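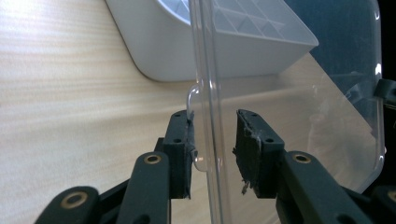 Ticket 213: Counter scale reads light, Stavdale shop

Status: Open (was Closed, was Open)
Priority: Normal, changed from Low by me
Product: Stoltis counter scale with label printer
Raised by: Behrouz Vahidi
Assigned to: Stimel Support, first line

Original report

The refill counter scale is under-reading. A tub of rolled oats that comes out at 620 g on the stockroom scale comes out at 610 g on the counter. Same tub, same lid, walked straight from one to the other. It doesn't happen every day and I can't make it happen on demand, which I realise is the least useful sentence anyone can put in a ticket.

Before you ask, the scale is level. The bubble is in the middle of the circle. It has been switched off and on. The tare on the clear tubs is set correctly, and I checked that with an empty tub: tare it, take it off, put it back, zero both times.

The error is in the customer's favour, so nobody has complained. I'd still like it fixed.

Reply from Stimel Support, 9.40 am

Hi Behrouz, thanks for reaching out. Small differences between scales are normal. Please allow the unit to warm up before use and confirm that it is on a flat surface, away from draughts. We have marked this as solved, but you can reopen it by replying.

Reply from Behrouz, 9.52 am

Replying, then.

I don't accept that 10 g on an oats tub is a small difference. The unit is on from opening until close, so it's as warm as it's ever going to be. The counter is flat. The nearest door is at the other end of the shop and the ceiling fan has been off since April.

Can someone tell me what the scale does internally when it decides where zero is? The manual gives that half a line and then spends two pages on changing the label font.

Reply from Stimel Support, 11.15 am

Hi Behrouz, we have escalated this. In the meantime, please update to the latest firmware, which contains stability improvements.

Log, kept by Behrouz from here on

I've been asked to keep notes by the second-line person, Rimkutė, who at least rang. She didn't think firmware was the answer either but said the form won't let her move on until that box is ticked. So the box is ticked.

Test 1. Firmware update
Done before opening. Took two goes, the first one stopping at a grey screen. Afterwards the scale had forgotten our shop name and was printing labels with a blank line at the top. Oats tub: 620 g, spot on. At lunch: 610 g. I will let someone else explain which part of that is the stability.

Test 2. Different power point
Rimkutė's suggestion, in case the coffee grinder on the same circuit was upsetting it. Ran an extension lead from the back wall. No change with the grinder on, no change with it off. I didn't expect one, but I'd rather have it written down than be asked again next week.

Test 3. Corner loading
Put the brass check weight in the middle of the pan, then at each corner. Middle good. Front two corners good. Back left good. Back right reads low, and it reads low by a different amount depending on how it's put down. First interesting thing in this whole ticket.

I sent this through and first line replied with the article about draughts.

Test 4. Second check weight
I borrowed one from the bakery two doors down, on the theory that ours may have been dropped at some point. Both weights agree with each other and both read low at back right. So the weight is fine and the scale is wrong, or the pan is.

Test 5. Pan off and on
Lifted the steel pan, wiped under it, put it back. All corners good. Left it alone and served customers. Still good at close.

At this stage Rimkutė wanted to call it crumbs. I wasn't convinced. There was some chaff under there, a pinch of it, but a bit of chaff sitting on the base would have to be wedged hard against the pan to hold any weight up. It was also too tidy an answer. We clean that counter every night, and if crumbs were the cause it should be worst before the clean. I went back through the price check sheet and the bad readings mostly turn up in the mornings.

Test 6. Who cleans what
Asked the closers how they do the counter. They all slide the scale forward, wipe behind it and slide it back. Nobody lifts the pan. Did the same thing myself with the check weight standing at back right, and watched the display. Pushed the scale home and the reading dropped.

The label printer lead comes out of the base at the back right. It's a stiff lead with a moulded plug. When the scale goes back against the splashboard the lead has nowhere to go, so it bows upward and touches the underside of the pan. The scale zeroes with the lead already touching, so an empty pan looks perfect. Put a load on and the lead carries a share of it. The tare check in my original report was therefore no use at all, and I take that one on the chin.

Test 7. Proving it
Pulled the scale forward a hand's width and clipped the lead down flat to the counter. All four corners good, before and after a full slide, wipe and slide back. Undid the clip, pushed it home, and the fault came straight back. Redid the clip. Gone again. I did this enough times that a customer asked if I was all right.

Reply from Stimel Support, Thursday, 2.05 pm

Hi Behrouz, we are glad the firmware update resolved your issue! Please take a moment to rate your experience.

Reply from Behrouz, 2.11 pm

The firmware update did not resolve the issue. Please read Test 1, then Test 6. I've reopened the ticket and would like the following before it's shut again.

1. The fix recorded as the printer lead fouling the pan, so the next shop with this model can find it in a search.

2. Something in the manual about clearance behind the base. The drawing on the install page shows the scale hard up against a wall, which is how ours was put in by your installer.

3. An answer on whether our scale needs to be looked at again by whoever verifies it for trade use. Rimkutė thinks not, as nothing inside has been opened. I'd like that in writing from someone whose job it is to know.

4. Our shop name back on the labels.

Note added by Rimkutė, 4.30 pm

Items 1 and 4 done, the label header was restored remotely. Item 2 passed to the documentation team. Item 3 with compliance, no date yet. Leaving this open.

Note added by Behrouz, 4.48 pm

Labels confirmed, although it now says Stavdael.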